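Cell 2, Before the Truck

The cell went down at ten past four and Touran Dehghan had her jacket half on.

Fault 105. Grip lost. Grip lost again. Then the long flat tone that meant the arm had given up and wanted a person.

"Leave it for nights," somebody said by the clock.

She took the jacket off.

Kolasow had bought the cell from Talebi in April, and since then she had learned it like you learn a bad knee. What it liked. What made it click. It liked the bins seated square. It didn't like glossy plastic, which was a shame, as all the bins were glossy plastic. She pulled the key, hung her tag, checked the air was dumped. Then she dragged the laptop over on its cart and opened the wrist view.
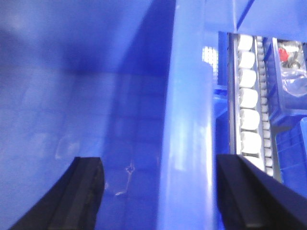
Stototcombe, Monday, December 11, 2023

She typed the place and date at the top of the log, as you had to, and then nothing. Looked at the screen instead.

Fingers on either side of the bin's rounded edge. Fine. Rollers beyond, fine. A scuff on the blue wall, pale and jagged, close by the left finger.

"That's us," said Ji-hoon Na. He had come up behind her with a cup of soup. "That's the finger hitting the wall."

"Or a forklift. Or anybody."

"It's us."

He was twenty-four and sure of things. She had been like that at Griltton, before Griltton shut. She used to hear a bearing and call it from across the floor. Now she wanted to measure first, and then measure again, and in the meantime trucks left without their orders.

"Get the feeler gauges," she said. "Put the soup down somewhere that isn't my cart."

They did the fingers first. Left pad, good. Right pad, good, a bit of play at the root, she snugged it. Re-taught the open width. Wiped both faces with the alcohol and let them sit. Her phone buzzed on the cart – her sister, about the hospital, about visiting hours ending at seven – and she turned it face down.

"You can go," Ji-hoon said. "I can finish this."

"I know you can."

She didn't go. He knelt by the rack with the flashlight in his teeth, and she swung the side camera in to give him a second look at how the bin sat over the rail. He wanted to loosen the rail. She wanted to see it before he touched it. Same argument as last week, except last week she'd won.

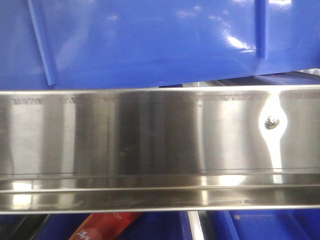
4 min read – part two of two

"There," he said, around the flashlight. He took it out. "See the bottom of the bin? It slopes. Low on the left, up on the right."

"Camera could be tilted."

"Rail's straight. Bin isn't."

She bent to the screen. The top of the steel ran across in a clean line and the blue came down to it on a slant, with a wedge of dark opening up to the right. One screw, round and bright, the glare all pooled around it. It would be the bin, then. Or whatever the bin was sitting on. Every pick, the arm went down expecting square and got that.

"Lift it out," she said.

He lifted it out. Behind the rail, down in the seat where the bin's foot went, was a wad of packing tape folded over on itself, hard as a nut. He held it up between two fingers like he'd pulled a tooth.

The pick counter said 3,665. She had no way to know how many of them had been made over that tape. She wrote the number down anyway.

Ji-hoon cleaned the seat, wiped it, set the bin back in. Pushed on one corner, then teh other. No rock. She took her tag off, turned the key, brought the air up and ran it at 80 percent with her hand on the stop.

Down. Close. Up. Down. Close. Up.

"Told you it was us," he said.

"It was tape."

"It was us hitting the wall becuase of tape."

She let him have it. She typed: cleared debris from bin seat, fingers checked, open width re-taught, J. Na found it. She looked at that last bit for a second and left it in.

It was twenty to six. The hospital was half an hour if the bridge was clear. She turned her phone over. Two more messages, the last one just a photo of her father's hand on the blanket, the thumb up.

"Run it to full at six," she said, getting the jacket on. "If it faults –"

"I'll call you."

"Don't call me. Fix it."

He had already sat down in her chair. She went out past the dock, where the truck was still backed in with its doors open, and the driver asked her was it coming or not.

"It's coming," she said, and ran for the car.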